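Die letzte Spur

Von Sarahí Olvera
19. August 2021

Als Dema anrief, um mitzuteilen, dass das Album verschwunden sei, klang er beinahe erleichtert. Elf Lieder, drei Winter Arbeit, und nun lag alles auf einem Rechner, der seit dem Morgen nur noch piepste.

»Wie piepst er?«, fragte Ocampo, der Bassist, der zu allem eine Meinung hatte und zu Computern gleich mehrere.

»In Moll.«

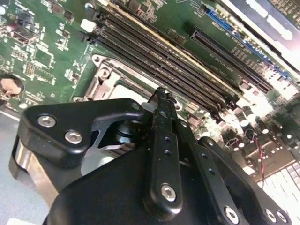
Hauptplatine mit vier schwarzen Speichersteckplätzen

Die Band hieß Torkstead, nach einem Ort, in dem keiner von ihnen je gewesen war. Ihr erstes Album hatte sich 1.156 Mal verkauft, und Dema behauptete seither in jedem Gespräch, es seien deutlich über 1.000 gewesen, was ja stimmte. Das zweite sollte der Durchbruch werden. Der Produzent, ein müder Mann namens Paston, hatte 500 Euro Vorschuss genommen und dafür versprochen, den Gesang in Ruhe zu lassen. Daran hatte er sich gehalten. Man hörte es.

Sie trafen sich im Proberaum über der Bäckerei. Paston hatte Kuchen mitgebracht, wie zu einer Beerdigung, bei der man den Verstorbenen nur flüchtig gekannt hat.

»Es gibt doch eine Sicherung«, sagte er.

Alle sahen den Schlagzeuger an. Der Schlagzeuger sah den Kuchen an.

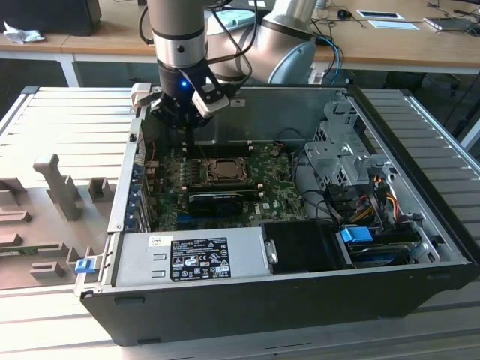
»Vom März«, sagte er schließlich. »Da waren aber nur 2 Lieder fertig. Und bei einem hustet jemand.«

Sie hörten sich die beiden an. Das erste war die Ballade, noch ohne Streicher, ohne Chor und ohne das Glockenspiel, für das Dema eine ganze Nacht lang gekämpft hatte. Das zweite war das mit dem Husten. Er kam kurz vor dem Refrain, trocken und genau auf der Eins.

Ocampo spulte zurück. Dann noch einmal.

»Wer war das?«

»Meine Mutter«, sagte Dema. »Sie wollte fragen, ob wir Suppe möchten.«

Paston legte die Gabel weg. Zum ersten Mal seit Monaten sah er wie jemand aus, der seinen Beruf freiwillig ergriffen hatte. Das sei die beste Stelle, erklärte er, auf beiden Alben zusammen, und ob die Mutter am Abend Zeit habe.

Sie hatte Zeit. Sie verlangte allerdings mehr Vorschuss als Paston.

Weitere Kurzgeschichten
Der Mann, der nur Zugaben spielte
Ein Cello im Nachtbus
Soundcheck bei Regen
Die Schwester des Tenors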